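Chapter 6
Frames, Bars, and Braces: How Open Structures Stay Up

Look up the next time you wait for a bus. If the stop has a shelter, chances are it is mostly air: a roof, a few uprights, maybe a bench, and a great deal of nothing in between. Yet it stands through wind, snow, and teenagers leaning on it. How can so little material do so much work? That question has kept builders busy for centuries, and it is one of the most enjoyable puzzles in this whole book. By the end of the chapter you'll be looking at playground climbers, shopping carts, and stadium roofs in a new way (your family may get tired of hearing about it!).

We'll start in Walham, a small river town with a footbridge that everyone there calls the Ladder. When the bridge was first put up, its sides were plain rectangles, one after another, bolted at the corners. It was strong enough to hold people walking straight across. The trouble came on market day, when 77 people stopped along one rail to watch a boat race and the whole thing began to lean, very slowly, like a row of books on a shelf with no bookend. The bars were fine. They hadn't bent and they hadn't snapped. The shape had changed because the corners could turn.

The town called in an engineer, Bram Van der Linden, who spent a Tuesday crawling over the deck with a notebook. His fix was wonderfully simple. He added one slanted bar to each rectangle, corner to corner, and the leaning stopped. Those slanted bars weighed 638 pounds in all, a small fraction of the weight of the bridge.

You can feel what he did with your own hands. Pin four strips of cardboard into a square, using paper fasteners at the corners, and push on one side. It flops over into a diamond with hardly any effort. Now pin three strips into a triangle and push again. It won't budge unless a strip bends or a fastener tears out. A triangle has only one shape it can take with sides of those lengths, and a square has endless shapes to choose from. Keep your cardboard models, because we'll be loading them with coins in Section 6.3.

Engineers have special names for what happens inside each bar. A bar that is being stretched is in tension. A bar that is being squeezed is in compression. The same bar can switch from one to the other when the wind changes direction or a load moves, so a designer has to plan for both. Thin bars are usually very good at tension and much worse at compression. Try it with a drinking straw: pull on the ends and it holds, push on them and it bows out sideways. That sideways bowing is called buckling, and it'll turn up again and again in the pages ahead.

Color has nothing to do with strength, of course, but it helps us follow the parts. In a computer drawing, a single slim upright, bright red at its top and lower end, near the corner of a very dark red panel is easy to trace with your eye.
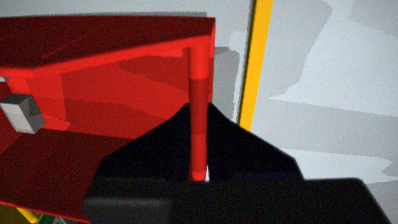 What You Will Learn in This Chapter

Section 6.1 explains loads: where they come from, how they travel, and why the ground always gets the last share.

Section 6.2 covers joints. You'll compare pinned corners with stiff ones and read about the old grain sheds at Cakov, where the carpenters used no metal at all.

Section 6.3 is the hands-on part. You'll build two small towers, one braced and one open, and load both until they fail. Save room on the table!

Section 6.4 visits the Awan market roof, which covers a floor big enough for 1079 stalls and has hardly a column in sight. Its designer, Žofie Čierny, began with a model made from knitting needles and string.

Words to Know

load, tension, compression, buckling, brace, joint, span

Before You Begin

Find an open structure near your home or school. A swing set, a carport, or a bike rack with a roof will do nicely. Sketch it from one side and mark every triangle you can find. Then pick one bar and write down what you think would happen if it were taken away. Keep the sketch in your notebook, and change your answer as often as you like while you read.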